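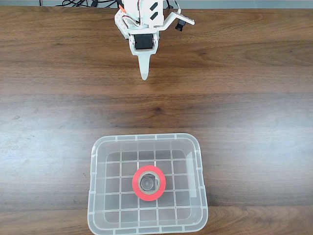 Photo: Stamberg Neighbourhood House

Stamberg Neighbourhood House
Household Storage and Sorting Program
Progress report to the Arnuso Community Fund
Report date: 2022-05-21

1. Purpose of this report

This report covers the work carried out under the Household Storage and Sorting Program from January to the present. It is provided under the reporting terms of the grant agreement and follows the headings supplied by the Fund. A financial statement has been lodged separately.

2. Background

The program assists households in the Stamberg area that have moved into smaller dwellings, or that are preparing to do so. Participants attend sessions at the Neighbourhood House, where they practise sorting, labelling and packing ordinary household goods at a table before doing the same work at home. The grant paid for the fit-out of the sorting room, the purchase of storage containers and the preparation of a printed guide.

3. Activities completed

The sorting room was opened for sessions in January. Storage shelving previously held in the hall cupboard was moved across and fixed to the rear wall. The wooden tabletop was retained after an inspection found it sound, and the money set aside for a replacement was moved, with the Fund's written approval, to the container budget line. The surface is wiped down at the end of each session and no repairs have been needed during the period.

Two styles of container were considered. The first was an opaque tub with a clip-on lid, already in use at the Pramanik Street hall. The second was a translucent plastic container, rectangular with rounded corners. The translucent container was chosen as the standard item for the program. Participants in the early sessions found it easier to recognise what they had packed without opening each container, and older participants in particular preferred it. Rounded corners were also easier to wipe clean.

A total of 400 containers was purchased from Floltel, the successful supplier, and delivered in 2 consignments. The first consignment was complete and in good order. The second arrived later than the agreed date and included a number of cracked lids, which the supplier replaced without charge. Containers are issued to households at the close of their final session, together with a sheet of blank labels and a marker.

4. Session format

Each household attends five sessions. The first deals with kitchen goods, the second with linen and clothing, the third with papers, and the fourth with tools, sewing items and other small goods that tend to collect in drawers. The final session is left open so that participants may return to whichever category has given them difficulty.

Work is done with one container on the table at a time. This practice was adopted after the first month, when several containers were set out together and items were moved back and forth between them without being settled. Under the present arrangement, a container is filled, labelled and placed on the shelf before the next is brought to the table. Sessions now finish on time, and the shelves are easier to keep in order between groups.

Items that participants do not wish to keep are set aside for donation or disposal. The program does not direct participants to part with any item, and staff have been reminded of this in the revised session notes.

5. Printed guide

The text of the guide has been drafted and reviewed for plain language. It sets out the session categories, gives advice on labelling and explains how containers may be stacked safely in a cupboard or under a bed. Feedback on the draft was favourable, although several readers asked for larger type and for the labelling section to be moved forward. Both changes have been made. Printing has been deferred until the final layout is approved.

6. Matters requiring attention

Storage of unissued containers remains a concern. The containers nest when empty, but the lids do not, and they occupy more of the shelving than was allowed for in the original plan. Lids are being kept in the passage cupboard as an interim measure. A request for additional shelving will be included in the next budget proposal.

Attendance at the papers session has been lower than at the others. Participants have described this category as tiring and have asked for a shorter session with a break. A revised format will be trialled in the coming period, and its results will be reported to the Fund.

Transport has also been raised. Some households without a car have had difficulty taking their containers home. Delivery within the local area is being arranged on a trial basis, with the cost to be met from the Neighbourhood House's own operating funds.

7. Work planned for the next period

The Neighbourhood House intends to complete the printing of the guide, trial the revised papers session and begin home follow-up visits for households that have finished the program. The follow-up visits will record whether the labelling system is still in use and whether the size of the container suits the cupboards and shelves in which it is kept. Should a smaller size be required, a variation to the purchasing plan will be submitted for the Fund's approval.

No change to the grant amount or completion date is sought at this time.

Submitted on behalf of Stamberg Neighbourhood House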